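Home Prints Frames Papers Basket Contact

Gano Cotton Rag, 18 sheets

I started stocking this one in March after Abena Quaye printed her whole portrait show on it and wouldn't stop going on about it. She was right! It's a soft, heavy paper with a gentle tooth, and skin tones come out lovely - the shadows stay open too, even on my grumpy old printer.
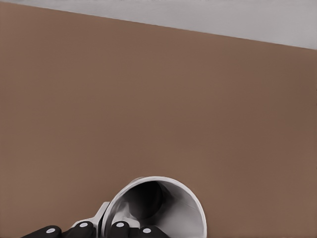 Plain brown tabletop, rendered.

I keep two finishes, matt and pearl. Matt is my favourite for black and white, but if you're framing behind glass have a look at the pearl as well. The profile for Brostel inks is in the box (a little card with the download code on it), and I can email it if you lose yours. Orders of up to 3000 sheets are fine, just give me a shout first so I can check the shelf.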